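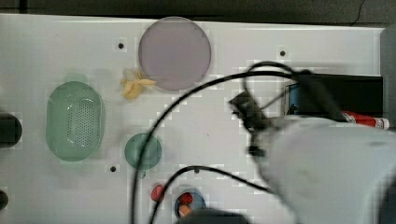 Play food is the first thing kids go for and the first thing to go missing, according to Yi-chun Lui, and a shelf of it never lasts past the spring.

Toys > Sevby > Play kitchen shelf restocked

Sevby, 13/09/2018 -- The toy library on Steretti Street has its play kitchen shelf back. Plates, little dishes, a green basket with holes in the bottom, a banana, some small fruit. Also a soft ketchup bottle, already popular with the under-fives.

The shelf was cleared in March after too many sets came back short. Lids gone, fruit gone, one tea set down to the saucers. Borrowing starts again this week. Members can take home 2 kitchen bags at a time and keep them three weeks. Same late fee as puzzles.

Most of the new stock was donated by families in the Mundier apartments, with the rest bought from a $1000 grant from the Sampaio Fund. Money left over goes to storage bins and labels. More pans are wanted too -- metal or plastic, no glass please.
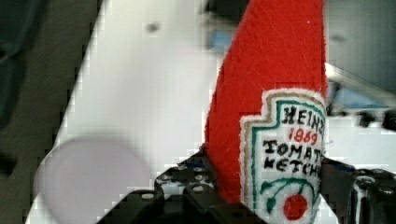 Plush Heinz ketchup bottle, with a tomato and vine stitched on the label.

Each bag will have a card listing whats inside. Parents are asked to check it at the desk before they leave and again when they bring the bag back. Hard plastic pieces get wiped down between loans. Soft ones go through the wash, so they may be off the shelf for a day or so.

Su-chen Cheung wanted the dishes lent out separately from the food, but that was dropped for now. Too much sorting at the desk. May be looked at agian after the holidays.

The library has 219 member families. New sign-ups at the front desk during opening hours, bring something with your address on it. Donations of play food can be left in the bin by the side door -- clean, no cracked pieces, nothing with batteries.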